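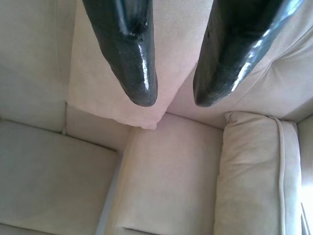

Chapter 6
Upholstery Fabrics and Their Care

Learning goals
After studying this chapter you should be able to:
name the main fiber groups used in seating fabrics
explain how weave and pile affect wear
read a fabric specification sheet
choose a cleaning method that suits a given cover

Key terms: abrasion, backing, crocking, nap, pile, pilling, seam slippage, warp, weft

6.1 What a Cover Has to Do

A seat cover does several jobs at once. It holds the padding in shape, takes the rubbing of clothing, and keeps dirt away from the layers beneath it. It is also the part of the furniture that people see and touch first, so color and feel often decide the sale before anyone asks how the fabric was made.

These demands pull against each other. A tightly woven wool with a hard twist may last for decades and feel scratchy on bare legs. A soft cotton velvet is pleasant to sit on but shows pressure marks and can lose its pile along the front edge of the cushion. The upholsterer's task is to match the cover to the place where the piece will be used and to the people who will use it.

Chapter 5 dealt with padding and support. Keep that material in mind as you read. A cover stretched over a weak cushion will wrinkle, and the wrinkles wear faster than the flat areas around them. Many complaints about fabric turn out on inspection to be complaints about foam.

6.2 A Short Case: The Griltlow Seating

The Griltlow assembly rooms opened in 1921 with benches along three walls of the main hall. The first covers were horsehair cloth, a fabric woven with a cotton warp and a weft of hair from horses' tails. It was slippery and stiff, but it resisted wear so well that the benches along the north wall kept their covers for 77 years.

The south wall was different. Tall windows on that side let sunlight fall across the backs of the benches for much of the day. The cotton warp weakened and split, while the hair weft stayed sound. When the damaged covers were taken off, the cloth under the seat rails, which had been in the dark, was still strong.

Two points from this case return throughout the chapter. First, a fabric made from two fibers will usually fail at the weaker one. Second, light can do as much harm as rubbing, and the harm is often hidden until the cloth is put under tension.

6.3 Fiber Groups

Seating fabrics are made from natural fibers, manufactured fibers, or blends of the two. Natural fibers come from plants (cotton, linen) or animals (wool, silk, mohair). Manufactured fibers include rayon, which is made from wood pulp, and synthetics such as polyester, nylon and polypropylene.

Plant fibers take dye well and breathe, but they soak up spills and crease. Wool recovers well after being pressed and is slow to catch fire. Polyester holds its color in sunlight better than nylon does. Polypropylene resists many water-based stains and is low in cost, but it softens at fairly low temperatures and should never be ironed or steamed at close range.

Blends are used to balance these properties. A label reading 60 percent cotton and 40 percent polyester tells you what is in the cloth by weight. It does not tell you where each fiber lies. If all the polyester is in the warp and all the cotton is in the weft, the fabric will behave differently in the two directions.

6.4 Reading a Specification Sheet

Mills supply a sheet with each fabric. Layouts vary, but most list fiber content, width, weight, pattern repeat, abrasion result and cleaning code. Table 6.1 at the end of the section shows the entries for Luvska, a plain-weave wool blend, and Venona, a cut-pile velvet.

Start with the width and the repeat. These two figures decide how much cloth you must order, and mistakes here cost more than any other error on the sheet. Next, look at the abrasion result and note which test was used. Results from different tests cannot be compared directly.

Before you go on
1. Find a chair that has been in daily use for several years. Where is the cover most worn?
2. Is the wear caused by rubbing, light, or something else? Write down your reasons and keep them for the exercise in Section 6.7.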